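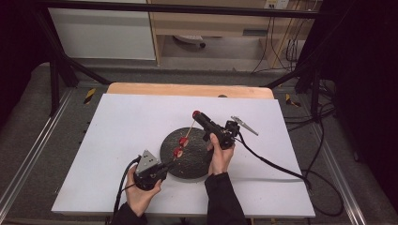
What goes on the skewers?
Small red pieces of food, threaded onto a thin wooden stick over a round dark plate.
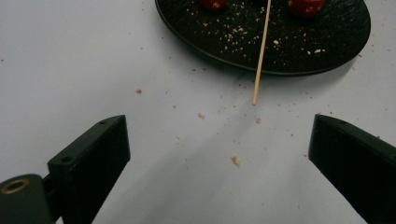
Gukine is our skewer set, and we love how much goes on in such a small task – sticks, red pieces, crumbs everywhere! Release 2 has 415 clips in 4 folders, and nearly 100 have written notes.

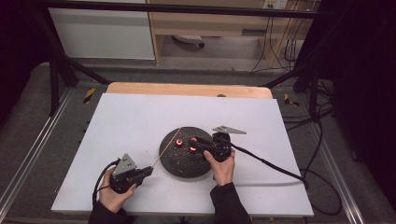

The notes are plain text, one per clip, named to match. Crumbs stay in as they fell. Fixes are very welcome – send them to Iñaki Prieto.

Last updated 11 Apr 2022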